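Chapter 4
What a Demonstration Shows

Every July the Drimeck workshop in Toledo opens its doors, and every July people come away saying that the robots are nearly ready for the kitchen. I went with a class of 29 students and one instruction for them: write down what you saw, and on a separate page write down what you were told. Most of the second pages were full. The first pages were thin.

Our guide was Sebastião Rocha, a patient man who had given the same talk twice that morning. He told us that the arm, a Plimon, had finished its task 50 times in a row the week before. I asked who had kept the record. He said it was kept by the people who ran the arm.

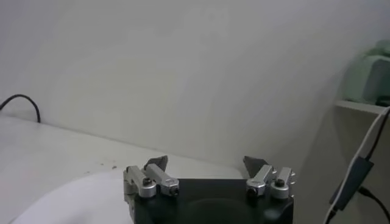
A success rate means very little until you know what was left out of the test. Was the task always started from the same position? Did a failed attempt count, or was it stopped and begun again? The setting matters as well. A gripper with two fingers facing each other over a pale, mostly clean tabletop, against a plain wall, has been given an easy place to work. Few family kitchens look like that at six in the evening. Visitors seldom put this in their notes, though it tells them more than the talk does.

Ilze Rozīte, who taught the course before me, used to ask her students to price a demonstration. Ours tried. The brochure from Dinon, who supply the fingertips, gave 1690 euros for a set, and said nothing about how long a set lasts. A student asked. Mr Rocha promised to find out, and we are still waiting.
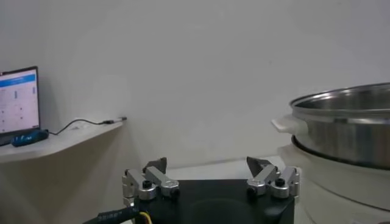 Figure 4.1 The gripper beside a steel pot with a white handle. What would you need to know before calling this cooking?

We stayed for 40 minutes. In that time I heard the word "soon" more often than I heard a date. The rest of this chapter deals with the questions a visitor should bring along, beginning with the simplest one, which is how a trial is counted.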